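Puesto de botes con manos robóticas, ¿alguien más? Qué cambia para los que estamos ahí
1 de mayo de 2023, por tapon_suelto

tapon_suelto
Buenas. Escribo rápido que entro a turno. Trabajo en Kutden, reacondicionado de botellas: llegan con la etiqueta mal, se miran, se apartan, se vuelven a la caja. Desde noviembre tenemos un puesto con dos manos robóticas de Flusley. No pinza, manos, con dedos. Coge el bote, lo gira, lo deja. Nos han dicho que no sobra nadie y de momento es verdad, pero el trabajo ya no es el mismo. Antes yo cogía botes. Ahora miro cómo los coge otra cosa y apunto cuando falla. ¿A alguien le ha pasado? ¿Cómo lo lleváis? ¿Os han cambiado la categoria?

lunaymedia
A mí, en Thepsuriya, pero con cajas. Categoría igual, sueldo igual, responsabilidad más. Si se para es culpa tuya. Pide por escrito lo que te toca hacer y lo que no. Yo no lo pedí y ahora reinicio el Mokesier yo, limpio sensores yo, relleno el parte yo.

rodamiento77
Pues yo lo veo al revés. 17 años cogiendo botes y tengo la muñeca hecha polvo. Que los coja la máquina. Lo de mirar es aburrido, vale, pero por la noche abro un tarro de garbanzos sin llamar a nadie.

tapon_suelto
Lo de la muñeca te lo compro. A mí también me ha bajado el dolor. Pero el ritmo... hacíamos 1000 botes por turno entre los de la mesa, hablando. Ahora el puesto va a su aire y estás solo con los cascos de protección. Hablas cuando se cae algo.

nocturno_b
Pregunta tonta, ¿manos con dedos para qué? Una ventosa y listo. En mi planta lo probaron y acabaron en ventosa en dos semanas.

tapon_suelto
La ventosa no tira con etiqueta rota, se despega el papel y pierde vacío. Y el bote es redondeado por el hombro. La mano lo coge por donde puede. Lenta, eso sí. En una tanda de 90 apunté 11 mal cogidos, que para mí es mucho y para el jefe "está aprendiendo". Ya me gustaría que a mí me dejaran aprender así.

nocturno_b
11 de 90 es una barbaridad. Con eso no sacas un palé. Os están vendiendo humo, y el día que presenten números van a contar solo los buenos.

rodamiento77
O no. El nuestro empezó peor y mejoró. Lo que no mejoró fue la formación, una mañana y una fotocopia. Ahí es donde hay que apretar, no en si la mano es fea o bonita.

lunaymedia
Ni una cosa ni otra. El fallo da igual si no sabes quién lo recoge. ¿Quién endereza el bote cuando se le tumba? ¿Metéis la mano con eso en marcha? Porque a nosotros nos decían que no y luego todo el mundo la metía para no parar.

tapon_suelto
Norma: parar, recoger, arrancar. Lo que se hace: depende de la prisa. Ya lo he dicho en la reunión y me dijeron que se mira. También pedí rotar cada hora, porque a la hora y pico mirando ya no ves nada, se te pasan los fallos delante de las narices. Eso si lo aceptaron, a medias.

nocturno_b
Sube fotos, que yo sigo sin creerme lo de los dedos.

tapon_suelto
Van, el puesto con los botes:

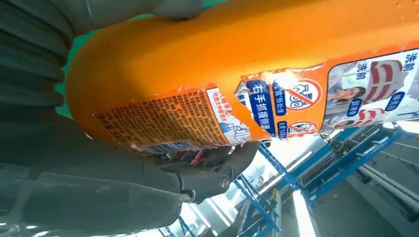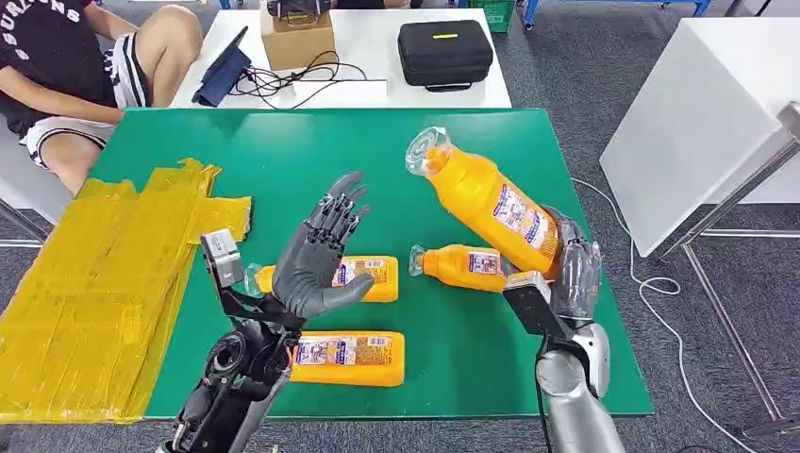
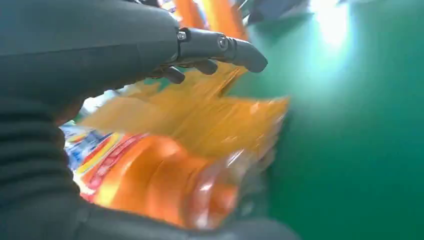
Re: Puesto de botes con manos robóticas (fotos)

nocturno_b
Vale, dedos de verdad. Retiro lo de la ventosa, al menos con la etiqueta como la de la primera, pelada a trozos. Lo del humo no lo retiro.

lunaymedia
En la segunda hay cinta de embalar a capas en la mesa, a la izquierda, levantada por el borde o rota, no sé. Que os pongan una superficie en condiciones. Tonterias así luego las pagas tú en el parte.

rodamiento77
A mí me gusta cómo agarra el bote la mano clara. Mejor que yo un lunes. Y tapon, lo de rotar pídelo entero, cada hora de verdad, con papel. A medias es que no.

tapon_suelto
Anotado lo de la mesa y lo del papel. Tenemos reunión con Flusley y voy con la lista: rotación, quién para y quién recoge, formación pagada, categoría. Si alguien tiene un texto de funciones ya firmado que me lo pase por privado, os lo agradezco. Entro ya, que me pitan.

Contacto | Aviso legal | © 2023 Todos los derechos reservados | Volver arriba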